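4. Inside the case: order, cable and the reach of a hand

4.1 The promise of the side panel

The desktop tower is the last large household machine that most people could open if they wished to, and one of the many that they do not. A washing machine hides its works behind screws of uncommon shape and a mild threat of drowning. The tower has a side panel. On the better-natured cases it comes off with a thumb and a shove, and what lies behind it is laid out, or was once laid out, with some thought for whoever might come looking.

Section 3 dealt with who comes looking. In this section we turn to what they find. Our material is the bench log of the Jidiria reuse workshop, which covers 1406 desktop machines taken in for stripping or repair up to the closing of the log on February 10, 2022. Of these, 1360 were opened. The remainder were turned away at the door, went missing between the door and the bench, or were found on closer inspection to be printers. We have the log sheets, the sketches some of the bench workers made in the margins, and long interviews with 13 of the people who did the opening. We also have a great many remarks about cable ties, few of which could be printed in full.

Our question is a plain one. When a case is laid down and opened, in what order do people take things out of it, and how far does the layout of the case decide that order for them? The manuals are confident on the point. The Kamolrat service guide, which hung from a nail at the workshop throughout the period studied, gives a fixed order: drives, cards, memory, processor, board, power supply. It is a sensible order. It was followed from start to finish on very few occasions, and the log suggests that on several of those the guide's owner was in the room.

4.2 Laying the patient down

Every account begins with putting the machine on its side, and almost every account skips it, the way recipes skip finding the pan. Yet the step does a good deal of work. An upright tower with its panel off is a cupboard: one peers in, and everything heavy hangs from something. Laid flat, the same tower is a tray. The board becomes a floor, the chassis walls become the sides of a box, and a dropped screw stays more or less where gravity left it, provided it has not gone underneath the board, where screws by long custom prefer to go.

The bench workers spoke of the flat tower in terms borrowed from elsewhere. "The garden" was one, with the memory slots as beds. "The car park" was another. The commonest was simply "the floor", as in "get down to the floor", meaning that everything lying across the board had been lifted off and the worker could at last see what there was. We keep the word here. It names a state of the work that the printed guides have no name for, perhaps because their drawings leave the cables out. In a service drawing, a computer is a set of clean blocks joined by goodwill.

Laying the case down also fixes a top and a bottom edge from the worker's side of the bench, and these need not match anything the maker called top or bottom. Two of our interviewees had worked side by side for a whole winter before finding that they set their towers down in opposite directions, and that their shared instruction to new starters ("power supply's on the far side") had been wrong half the time. No harm seems to have come of it. New starters, we were told, learn to ignore instructions early.

4.3 What lies across the floor

We sorted the obstacles named in the log into three kinds: things fixed across the board, things fixed beside it but leaning over, and cables. The first kind is mostly large coolers and support bars. The second is mostly drive cages. The third accounts for the greater part of all complaints, and for all of the swearing that we were able to date.

Cables are awkward to write about because they have no settled shape. A drive cage is where it is. A bundle of power cables is where the last person let go of it, and it will be somewhere else by the time the next sentence is finished. It comes out of the supply far thicker than the job in hand calls for, as the maker has allowed for every drive the owner might one day buy and mostly never did. The spare plugs have to live somewhere. In cases from the Tetby line they were folded into the gap beside the drive cage and held there by friction and optimism. In other makes they were left to lie over the memory, which is the part a home user is most often told to upgrade.

Colour helps less than outsiders suppose. The yellow, red and black of the drive leads is old and familiar, and everyone we spoke to could say which colour did what without looking up. What they could not say from colour alone was which of several alike leads went to which drive. Here they fell back on the method that has served the trade for as long as there has been a trade: pull gently on one end and watch for movement at the other. The oldest machine in the log, dated 1994 on its rear plate, had been labelled throughout in ballpoint by a former owner. The labels were neat, complete and wrong.

Thin signal leads are a separate matter. They are light, they bend in a wide arc and do not fold, and they can be moved out of the way with one finger. Workers moved them constantly and hardly ever wrote it down. We found them only by asking people to talk through a job aloud, when a steady murmur of "shift that, shift that" turned out to be the most frequent step in the whole procedure. The guide does not list it.

4.4 Handles, latches and kindness

Some parts of a case are there only for the person who opens it. The coloured latch is the plainest instance. It says "touch me" in a grey and green landscape where most things say nothing, and a few say "touch me and find out". Where a case had a coloured latch on its drive cage, the worker tended to go to the cage first, whatever the guide said and whatever the job was. Several did so when the fault was known to be in the memory. Asked why, one replied that it would have been rude not to.

We take this seriously. A tool-free latch does two jobs: it lets a part go, and it advertises that the part can be let go. The second job may matter more to an unsure worker than the first. The Forkon bench cards, drawn up halfway through our period to replace the Kamolrat guide and later used to level a table, at least began with "find anything coloured and see if it moves". As a rule it is cruder than the guide's. As a description of what people do it is hard to fault.

The processor socket sits at the other end of the scale. It too has a lever and a bracket made to be worked by hand, and needs no tool. But it is bare metal, it asks for more force than seems decent, and the contacts beneath are the one thing in the case that every new starter has been warned about. Workers put it off. In job after job the socket was the last thing touched on the board, even where nothing stood in its way. An open, empty socket is for that reason a fair sign of how far someone's nerve has got, though a poor sign of how far the rest of the job has. The cables may be lying exactly where they always were, as in Figure 2, where the bracket is up and the socket empty while the power leads still curve across the middle of the case to the drives.

Figure 2. Desktop tower laid on its side with the panel removed. The power supply is at upper left and the drive cage, with its blue latch, at upper right. The processor socket is empty; the two black memory slots lie to its right.

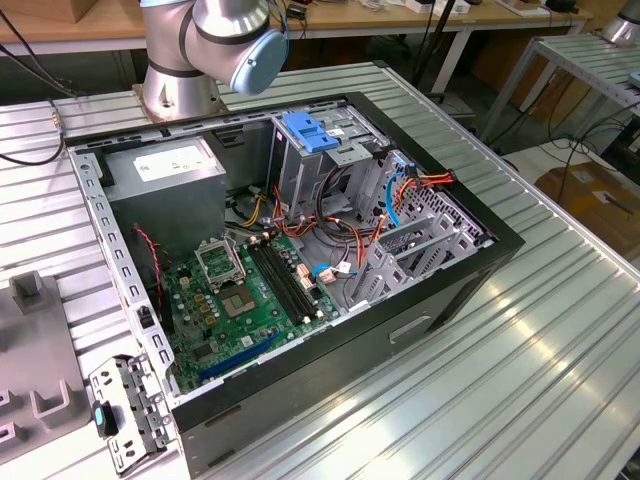

Fernanda Mota, reading a draft of this section, took issue with the word nerve. In her view the socket comes last for a reason that has nothing to do with courage: once the processor is out you have to put it somewhere, and at a crowded bench there is never a somewhere. Give people a small lidded box at the start of the job, she wrote, and they will have the processor out before you have finished explaining the latch. She added that we had been unfair to the printers.

We have no lidded boxes in the log and so cannot settle the matter, but her point fits something we had noted and failed to use. Drives and cards can be stacked, leaned or, in one regrettable stretch of June, used as coasters. A bare processor can be none of these things. It may be that the order in which parts leave a case depends as much on the bench outside as on the layout within, in which case our neat list of obstacles in 4.3 is half a list. We leave it standing, with this note pinned to it.

4.5 The order people keep

Putting the log and the interviews together, we can say what the usual order was. Cables are moved first and unplugged later. Whatever has a coloured latch goes next. Memory follows, being quick and pleasing. Cards come out when they get in the way and stay put when they do not, so that a long empty expansion slot tells us little about whether there was ever a card in it. The power supply, which the guide puts last, often came out early in the hands of experienced workers, who had grown tired of its cables and wished to be rid of them at the root. Beginners left it alone, on account of its weight and its reputation.

The way back is another matter. Reassembly is covered in Section 5, along with the jar of left-over screws, which at the time of writing is full.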